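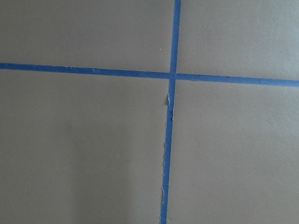
How often should the tape marks on a shared robot table be replaced? Any time an edge lifts or frays, and otherwise on a fixed schedule that everyone using the table knows about.

Forum > Shop Practice > Cells and Fixtures > Tape marks: what's your rule?

Search this board Enter keywords Go

Posted 6 August 2021 by Joni Pesonen

I love a taped cross as a table reference. Cheap, quick, anyone can read it! But we're writing up house rules for the Skoswood benches and I want them to be good. Blue painter's tape on a gray top, one strip across, one strip down. The strip going down is getting ragged below the crossing, with a little curl of tape standing up on one side. Upper part is still crisp. Do you patch that or pull the whole strip?

ucheng_no_wait_lcheng
Pull the whole strip, every time. A patch gives you a second edge that doesn't line up with the first, and then people argue over which one is the line. Our rule at Kandton is one strip, one piece, edge to edge.
– Lai-ching Cheng

segundo_y
Disagree, a bit. If the crossing is sound and the tape is only there so a person can see the four zones, trim the curl with a blade and carry on. We got 2,000 cycles out of a strip that looked terrible.

lcheng2
Trim with a blade on a finished top? Please don't! You'll score the surface and then you have a line forever.

segundo_y
OK, fair. Scissors, then. I still say the rule should depend on what the tape is for.

UrhoH
Segundo is onto something there. We split ours in the written procedure:
Sorting zones for people: replace when you can't tell which side a part is on.
Anything a camera looks at: replace at the first fray. A torn edge moves your line, and so does a pale flap catching the light.
Also write down which edge you measure from. Tape has width, and half of our mix-ups came from one person using the left edge and the next using the middle.

Joni Pesonen
Urho, the edge thing is brilliant, stealing it. Next question – does it have to be square? Ours slopes down to the right and the other strip leans too, at least from the wrist view.

UrhoH
Check it on the table with a square before you blame the tape. The wrist could be turned a few degrees.

ulla.p
Ulla Pitkänen here, from the Iyamu cell. I'd go further than all of you and ban tape for camera work. We changed to engraved marks in December and I have not missed the tape once.

lcheng2
Engraved is lovely until the layout changes. Ours changed 16 times last year.

ulla.p
Then your layout needs a rule more than your tape does :)

Joni Pesonen
Ha! Draft so far: single pieces only, name the edge, new tape at first fray, look it over every 60 shifts even if it seems fine. I'll post the full sheet when Finar has read it.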